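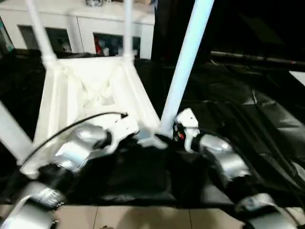
Clurico has assembled and packed flat-pack furniture for other people's brands long enough to have heard a good many promises about machines. Most came with a brochure. When we brought robots onto the floor in March, we asked for less talk and more stools. A white stool, upside down on black cloth with a gripper pressed to the underside of the seat, is the sort of job they get. It is dull work, and hard on the wrists when people do it all day.

What has changed for our staff? Less than the sales team at Gamico told us, and more than we expected. Nobody has lost a job over it. Some jobs have become stranger — there is a good deal of watching now, and watching is tiring in its own way. We pay the same rate for it.

Last year we sent out 3468 pieces. The robots had a hand in a small part of that, and we still check every one of theirs by hand. If that sounds slow, it is.

Dilani Mondal runs the floor and decides which jobs go to the machines. She can take one back at any time, and she has. The Moya bench range went back to people after a fortnight.

Visitors are welcome on Saturday mornings. Please ring first, and wear flat shoes.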